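3.2 Gathering the flower-arranging demonstrations

We chose flowers for the second half of the Brendard set mostly out of stubbornness. Rigid blocks had carried us a long way, and it was tempting to stay with them, but a stem bends and rolls and hides its own far end, and we wanted the learner to meet all of that early on. Two operators, Keegan Bergeron and Ravinder Lemieux, shared the teleoperation between them and recorded 409 episodes, of which 37 were set aside for testing before anyone had looked at the results. 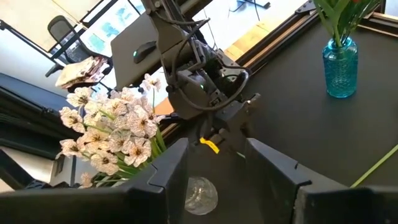 Each operator was free to choose which stem to go for first and how to approach it. We had begun with a written order of moves, and the episodes came out tidy but awfully alike, so we let it go - a decision we would happily make again.

Figure 4. Wrist view during collection, with a red artificial tulip on the dark grey work surface and both gripper fingers in the foreground.
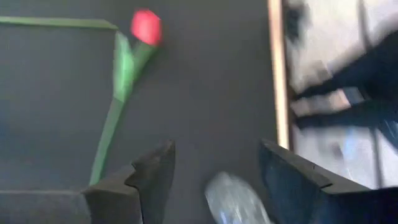
Hesitations and second tries were kept in as well, provided the episode ended with the stem where the operator meant it to go. Labelling was done afterwards in Penner, our in-house annotation tool, where the colour of the bloom and the moment of grasp were entered by hand. Blurred frames stayed in the set too. We had worried about them a fair bit, but a policy that only knows crisp pictures is poorly prepared for a moving wrist, and Section 5 looks at what happens when they are left out.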